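Rerdale Table Skills Project
Progress report to the Flidus Fund
October 25, 2026
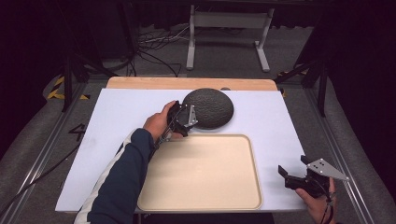 The project is now past its halfway point and the work is on schedule. The first part of the grant went on setting up the practice stations and choosing the objects. The second part, which we are in now, covers the placing tasks: picking up one object, putting it on a tray and clearing the board again.

Stations
We have 16 stations' worth of boards and trays in store at Rerdale. The white boards mark easily and need wiping down after use. We tried two cleaners and have kept the milder one. The beige trays have held up well. Their rounded corners make them easy to stack and we do not plan to change them.

Objects
The Sima set has smooth objects and the Vunari set has textured ones. Rounded objects with a rough surface are still taking longer to place than flat ones, so we have moved them to the end of each session. Small pieces went missing twice in September and are now kept in a lidded tub.

Sessions
To date we have logged 773 placings against a target of 400 for this stage. Most of the extra came from the smooth set. The textured set is behind and will be given more time in November.

Spending
Spending is within budget. The line for replacement boards has not been touched. The line for storage is nearly used up, and we ask to move a small amount across from travel to cover two more shelves.

Next steps
Finish the textured set, replace the worn labels on the store boxes and send the session sheets with the next report.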